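Tralevley Adult Learning Program
Interim Progress Report to the Miettinen Fund
Report date: 20/01/2018
Grant purpose: Evening literacy and workplace English classes

1. Purpose of this report

This report covers the first half of the grant period, which began in August. It sets out the classes delivered, enrollment and attendance, changes made to the original plan, and the work scheduled for the second half. A financial statement is submitted separately on the Fund's own form.

2. Classes delivered

The grant supports evening classes in reading, writing and spoken English for adults living or working in Tralevley. The approved plan called for four class groups. All four are running. Two meet in the town library and two meet at the Biditz Street school, where the classrooms are available to us after the end of the regular school day.

The beginner reading group filled first and has had a waiting list since its second week. Enrollment in the workplace English group was slow at the start. Several employers had asked for a course aimed at shift workers, but the start time first offered clashed with the change of shift at the Tostico packing plant. The class was moved to a later hour in its fourth week, and attendance has been steady from that point on.

3. Enrollment and attendance

The Program set a target of 200 enrolled learners for the full grant year. At the close of the reporting period, 115 learners had enrolled. Of these, 50 were new to any form of adult education. Learners received a total of 1,006 hours of instruction in small groups and individual sessions combined.

Attendance fell during the holiday weeks, as it has in earlier years. Tutors telephoned learners who missed two sessions in a row, and most of those reached said they planned to return. The main reasons given for absence were changes in work schedules and the lack of a late bus on the north side of town.

4. Tutors and materials

The Program employs three paid tutors under this grant. Each completed 15 hours of training before classes opened. The training covered placement interviews, lesson planning for mixed groups, and the teaching of adults who have difficulty with print.

The reading books purchased under the grant are in use at both sites. The workbook chosen for the spoken English classes proved too advanced for many learners. Tutors have added their own worksheets on filling out forms, reading pay stubs and speaking with a doctor's office. We ask the Fund's permission to move the unspent portion of the workbook line to printing costs. The amount requested is within the limit set out in the grant agreement.

5. Changes to the approved plan

Apart from the new start time for the workplace English group, one change was made. The planned family reading night has been moved to the second half of the year to allow the library to finish work on its heating system. The content and budget of the event are unchanged.

6. Learner assessment

Learners are assessed on entry and again after their first full term. Second assessments are still under way, and results will appear in the final report. Tutors' written notes suggest that progress is strongest in spoken English and slowest in spelling. Learners in the beginner reading group have asked for more time on writing by hand, and one session in each month will now be given over to it.

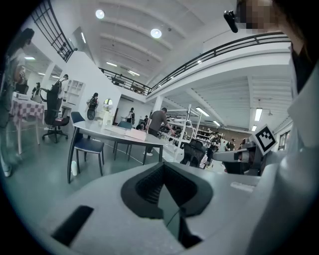
Large open-plan room with mezzanine.

7. Work planned for the second half

The following work is scheduled for the remainder of the grant year:

Open a second beginner reading group to take learners from the waiting list.
Hold the family reading night at the library.
Complete second assessments for all current learners.
Meet with the town transit office regarding evening bus service.

8. Matters for the Fund's attention

A decision on the transfer described in Section 4 is requested before the next term's printing order is placed. The Program also asks whether the final report should follow the present format or the revised outline issued to new grantees.

Submitted on behalf of the Tralevley Adult Learning Program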